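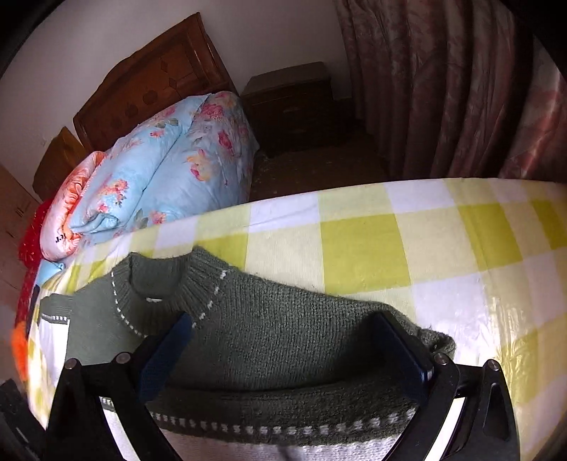

The Tapsell knitwear open house, or how I paid 12 dollars to watch people fold

I don't trust an open house that sells tickets. Tapsell runs theirs every September in the old mill building in Steltesano, and the flyer promised "the whole life of a sweater" in one afternoon. What we got was perhaps the last third of that life, starting after the knitting was done.

The tour begins in the bedding room, because Tapsell also sells blankets and would like you to know it. Then comes the finishing floor, where sweaters are laid out flat, checked, and folded. I'll admit I stayed there longer than I meant to. The one I liked was a dark green pullover with a ribbed collar and a curved line of white stitches running around the base of it. There was more white dashed trim near the cuff and lower down the body. Somebody thought about that collar. The ribs fan out toward the shoulders, and you can see the rows of small stitches in the knit without putting your nose in it.

The guide told us a sweater laid flat will "remember its shape for life" if you dry it the Tapsell way. Mine at home remember nothing, and I have dried them flat for years. When I asked what the Tapsell way was, the answer involved a mesh rack made by Lumard, on sale in the shop for 40 dollars.

The folding lesson was better. Sleeves in first, then the hem up to the chest, and no crease across the collar. Our group got three tries each. My sleeves bunched up every time – the guide's did too, once, which cheered me up.

The shop is where the afternoon had been heading all along. Pullovers start at 139 dollars. The yarn tags say Tesureo, and I couldn't get a straight answer on whether that is a mill, a farm, or just a name on a tag. I bought a pair of socks.

Parking is free if you get there before noon. The coffee is weak and costs extra.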